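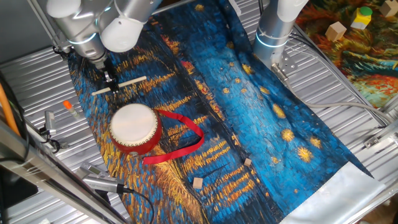
How to Set Up a Rhythm Table for Little Ones

By Brenda Ellwood
February 2023

If you have a small child in the house, you already know that a spoon and a saucepan lid will keep them happy for a good long while. A rhythm table is just a slightly nicer version of that. It's a low surface, a pretty cloth, one drum, one stick and a couple of bits to tap along with, all put out ready so that a child can walk up and start. I've been laying one out at the Sowah playroom for years now, and parents ask me so often how it goes together that I finally promised I'd write it down.

What you'll need

A small hand drum with a strap
One wooden drumstick
Two small wooden cubes
A large printed cloth, big enough to cover most of your table
A sturdy table at a height your child can reach

Step 1: Choose your cloth

Start with the cloth, because it does more work than you'd think. It softens the clatter of a dropped stick, and it tells a child where the music things live. I'm very fond of a painted night sky, all blues with yellow stars and gold reflections on the water, but a plain tablecloth or an old curtain is every bit as good. Give it a shake and lay it over the table. Don't fuss about getting it smooth! Mine is always rumpled by snack time, and a few folds help keep the cubes from rolling about when they get knocked.

If your table is slippery, put a square of non-slip matting underneath. Neville Stockdale, who runs our Skamilell music mornings, tucks his cloth under at the corners, and it stays put nicely through a whole session.

Step 2: Put the drum out first

Set the drum on the cloth with the head facing up, a little to one side so there's room left over for everything else. Open out the strap and let it lie flat where you can see it. A strap bundled underneath makes the drum wobble, and a wobbly drum is no fun to play. A small drum is plenty – you want something a child can pick up without help, and your ears will thank you too.

Step 3: Try the stick

Before any children come along, give the drum a few gentle taps in the middle and then nearer the rim, so you know what sounds you have to work with. Run your thumb along the stick as well and feel for splinters. A rub with fine sandpaper sorts out most rough spots.

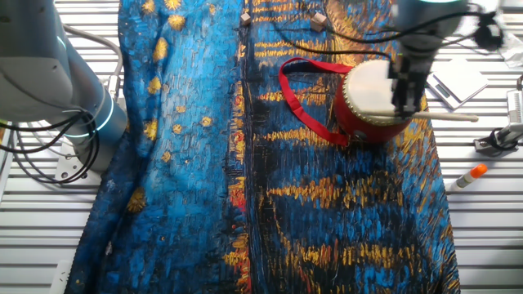 Drumstick across the drum, with the red strap looped out on the cloth.

Step 4: Add the cubes

Put the two cubes a short distance from the drum, not touching each other. They're there for tapping together, and for a child who isn't quite ready for the stick they make a lovely quiet start. Please do check the size if you have anyone under 3 at home – anything small enough to fit wholly in the mouth should stay in the cupboard until they're older.

Step 5: Play a copying game

Sit down across from your child and tap twice. Wait. Most children will tap back sooner or later, and some will give you 40 taps when you asked for two, which is perfectly fine by me. Once they've got the idea, try one slow and two quick, or a loud one and then a whisper. When you want a change, lay the stick down on the cloth, pick up the drum and pass it over so they can feel the weight of it and pat it with their hands.

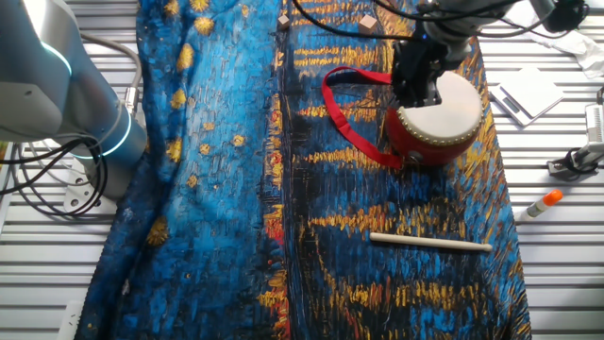 Step 6: Pack it away together

Let your child help with this part. Stick first, then the cubes, then the drum with its strap tucked around it, and the cloth last of all. I keep ours in a lidded box on a low shelf, and in June, when we move outdoors, the whole lot goes out to the grass in one trip. Wipe the drumhead with a dry cloth only, and keep the box away from the radiator.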